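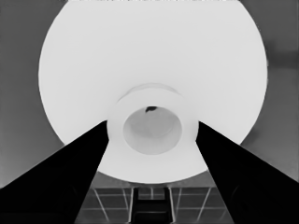
Simulated wrist view, grayscale, with the fingertips either side of the collar on the white disc.

Collecting grasp examples in simulation: a step by step guide

28 September 2023

In this guide I explain how I collect demonstrations for a grasping policy in Sillen, our small simulator setup. It is written for a person who has already installed Sillen and can open a scene, but has not yet recorded a data set. I use the disc-and-collar part from the Plernby parts set. The same steps are good for other parts with a round centre.

What you need

A working Sillen install, version 12 or later.
The Plernby parts folder, copied into your scenes directory.
A hand controller or a keyboard. The keyboard is slower, but it is possible.
Enough disk for the recordings. My last set of 700 episodes was stored as grayscale, and it was much smaller than the colour set I made in April.

Step 1. Load the scene and check the camera

Open the disc scene and switch to the wrist camera. Before you record anything, move the arm close to the part and look at the picture it gives. You want both fingertips to be visible, coming in from the lower corners, and the collar should be between them or a little higher. In the picture at the top of this page the disc runs out of the view at the top. I accept this. The policy needs to see the collar and the tips, and the outer rim is less important at this distance.

If one finger is missing from the view, the camera mount is rotated. Correct it in the mount file and load the scene again. Do not correct it by turning the wrist, or every episode will carry the same wrong angle.

Step 2. Check the contrast

Grayscale recordings are easy to train on only when the values are well apart. Black fingers against a white part work well. The background should sit in the middle. If you change the light, look again at the recess in the centre of the collar. It must stay a little darker than the face of the collar. When the light is too strong the recess becomes the same white and the network has nothing to find.

Leave the tile grid on the floor switched on. I tried to remove it once, and the trained policy became worse at judging height. I can not prove that the grid was the cause, but I have left it on after that.

Step 3. Set the start positions

In the episode file, set the random start to 50 mm in each direction from the point over the collar. A smaller value gives you episodes which look all alike. A larger value often puts the part outside the camera at the first moment, and then you spend your time searching for it.

Turn on the random yaw also. It is off by default.

Step 4. Record

Press record, wait until the counter starts, and then move. Approach slowly and keep the speed even. Stop for a short moment when the tips are beside the collar, close the fingers, lift, and press stop. The pause helps later when you cut the episode into phases.

If you make a mistake, you have two choices. When it is small, correct the motion and continue. These episodes are valuable, as the policy learns how to come back from an error. When the part is knocked away, delete the episode and start again.

Step 5. Review

Play every episode at 2 times speed in the Delić viewer. I look for three faults: a frozen camera, fingers passing through the part, and a recording that stops before the lift. Mark the bad ones with the x key. They are moved to a separate folder and not erased, so a wrong key press does no harm.

Step 6. Export

Choose the Sovton format if you will train with our scripts. Give the folder a name with the part and the camera in it, for example disc_wrist. Keep the mount file in the same folder. I forgot this in my first set and had to guess the camera angle afterwards.

Common problems

The picture is completely black. The fingers are closed too near the lens. Open the gripper and load again.

The counter does not start. The controller was connected after Sillen was opened. Close the program, connect, and open it again.

Training runs but the arm stops above the part. Check that the pause in your episodes is not too long.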